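Soil cores at Brurodport, second season

We finished the May round of soil cores on the wet meadow at Brurodport. The reserve is 48 hectares, and most of it was drained for hay before the ditches were blocked. Cores go down to the peat, and each one is split by depth, bagged and labeled with the grid number.

Marlene Dreßler laid out the grid again from the old corner posts. One post had sunk below the sedge, so we took its position from the ditch junction on the Oltmanns side. Finn Seidel kept the log. The water table was higher than last May in the north strip and unchanged in the south, where the old pipe drain probably still runs. I want that pipe found before we block anything else.

The seed bank trays are the slower half of the work. So far 938 seedlings have come up, 429 of them soft rush, which is more rush than I would like.
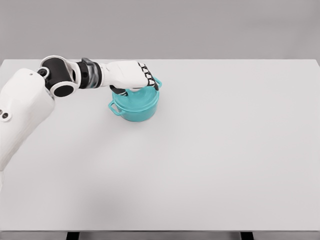 Sorting seedlings needs a clear bench, good light and fixed tray positions. Roswitha Meinecke keeps hers in grid order, north strip on the left. I go by a plainer rule, which is that the surface should be pale and mostly bare, like the big white tabletop with the small teal pot on it. Dark seed shows up well on white. Sedge seedlings still get potted on until they flower, and the first names go into the log in the fall.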